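Zip bag task, April progress note
To: Precious Lacson, Idberg
From: Lụa Kiều, data collection, Nông project

You asked for a plain account of where the money has gone this month, and whether I think the Nosik policy will learn to handle zip bags from what we are giving it. The short version is that collection is on schedule and I am not convinced the schedule is measuring the right thing.

We have 800 recorded attempts on the bag task. Of those, 58 were thrown out at first check, mostly for dropped camera streams. The rest are counted as good, and "good" means only that the files are complete and the operator marked the attempt as finished. I would not read the total as 742 useful lessons. Operators find a grip that works for them and repeat it, and a model can copy a habit without picking up anything about bags.

Sisus, the labeling tool we took on in the winter, has sped up the sorting. It has not improved the labels. On Wednesday I went back over 27 attempts it had tagged as a clean grasp of the seal and disagreed with six of them. That is a small check and I picked the attempts by hand, so please do not quote it as an error rate. It was enough to make me want a second person looking.

Printed bags remain the hard part. The material bends whenever the arm moves, and the view from the wrist is very different from the view from the head. 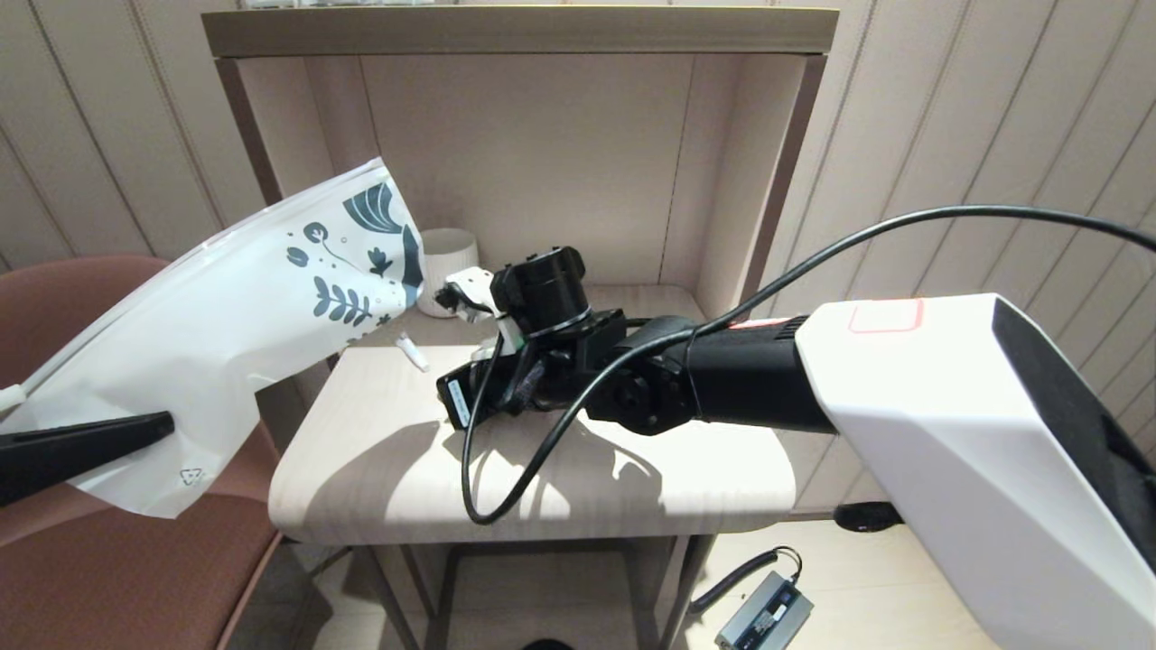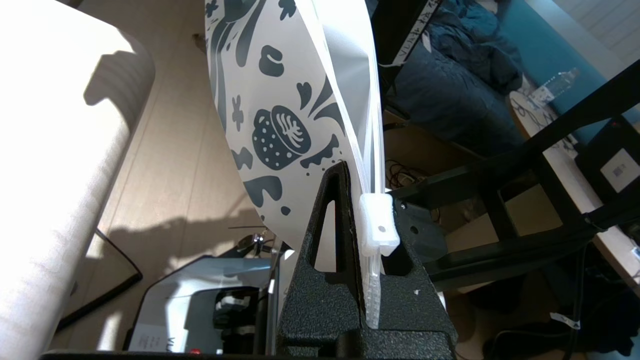

Zip bag task: head view of the bag at the side table (first); wrist view with the slider clip on the seal strip (second).

The slider is small next to the fingers, and I have yet to see evidence that the current camera settings give the model enough detail to find it. The vendor says they do. I have asked for a test on bags the model has never been shown and am still waiting for a date.

For next month I would like to slow down. My request is to hold the budget where it is, drop the daily attempt target, and spend the hours on changing the bag, the starting position and the operator between sessions. Our count will look worse in the May report. If Idberg needs the higher count for its own reporting, I can keep going as we are, but I would want it noted that I advised against it.

Still open: the second reviewer, the unseen-bag test, and a decision on whether the 58 rejected attempts are billed.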